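**Sernbridge Toy Library – refurbishment grant, progress report to the Durnar Fund**

Period covered: January to March

The grant pays for repair and replacement of the larger play items in the Sernbridge lending collection. We have now checked 232 items. Of these, 50 needed work and 22 have been withdrawn as beyond repair. Spending is within budget, apart from delivery charges, which are explained in the attached sheet.

### Play kitchens

The old kitchens were the most worn items in the collection and were dealt with first. Cristóbal Gaete assembled the first replacement in February. It took him most of an afternoon, mainly because the holes for the upper shelf did not line up and had to be redrilled. We have reported this to the supplier, Horovik, and asked for a corrected panel for the next unit.

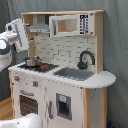
*Replacement play kitchen in white and natural wood, with microwave, range hood and tile-pattern backsplash. Small silver pot on the stovetop.*

The rounded end of the countertop extends past the cabinet on the right. We will need to allow for this when we place the kitchen, as the corner by the book shelves is tight. Ieva Krūmiņa has measured the front bay and it will fit there if the train table moves to the window side.

Pots and utensils will be kept in a separate bag and checked at the desk – the old sets lost most of their loose parts within a year.

### Other items

Ride-on toys: eight repaired, all back on loan. Puzzles: sorting is behind schedule and will run into April. The dollhouse is still with Mahlangu Joinery for a new roof hinge.

### Next period

- Fit the corrected panel when it arrives
- Finish the puzzles
- Order storage bags for the kitchen sets
- Send the second claim with receipts by the end of April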